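Collecting Packet-Sorting Examples at the Distlow Station
Operator guide, Nakix manipulation program

Purpose
This page explains how to record examples for the packet-sorting task. The recordings are used to train the policy that places small packets in a divided cardboard tray. All operators are expected to read the guide in full before their first session.

Before you begin
Each session requires two people. The operator holds the controller and drives the arm. The table partner sits across from the arm and manages the packets. Confirm with each other who has which role, then open a new session in Krajčí and enter the station name.

Place the tray in the middle of the table. Keep the controller cable clear of the arm's path.

Recording an episode
1. Start the episode in Krajčí and wait until the status line reads "recording."
2. Bring the gripper over the table and stop. The table partner offers a packet from the far side, holding it still until the fingers have closed. 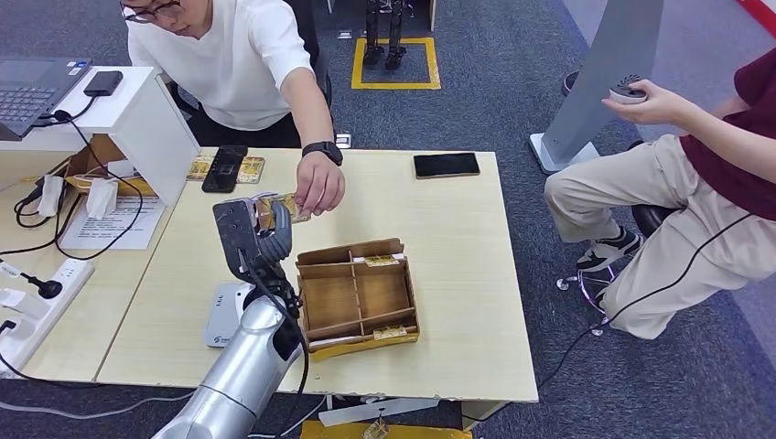
3. Move the packet over the compartment named in the prompt. Approach from above and lower slowly.
4. Open the fingers, raise the arm and return to the rest position.
5. End the episode and mark it as a success, a failure or a discard.

Failed attempts should be kept. A dropped packet that the operator recovers is a useful example – mark it as a success with recovery. Use discard only when the recording itself is faulty.

Varying the layout
After every three episodes, change which compartments are filled. Packets may lie flat or across a corner, and they do not need to be straight.
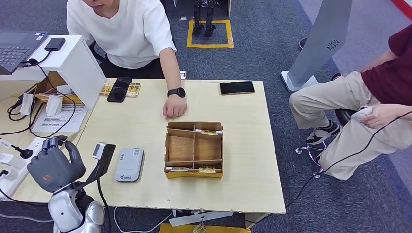
Small changes in the position of the tray are also welcome, provided that every compartment stays within reach. Do not clear personal items from the table between episodes. The policy must learn to ignore them, and a table that is always tidy gives it no chance to do so.

The table partner should keep both hands still while the arm is lowering a packet.

Session targets
The target for this task is 2,000 accepted episodes by the end of September. Sessions end at 101 episodes; the first is a warm-up and is removed during review. Upload the session to Gorkau before leaving the station, and report any gap in the numbering to the review desk.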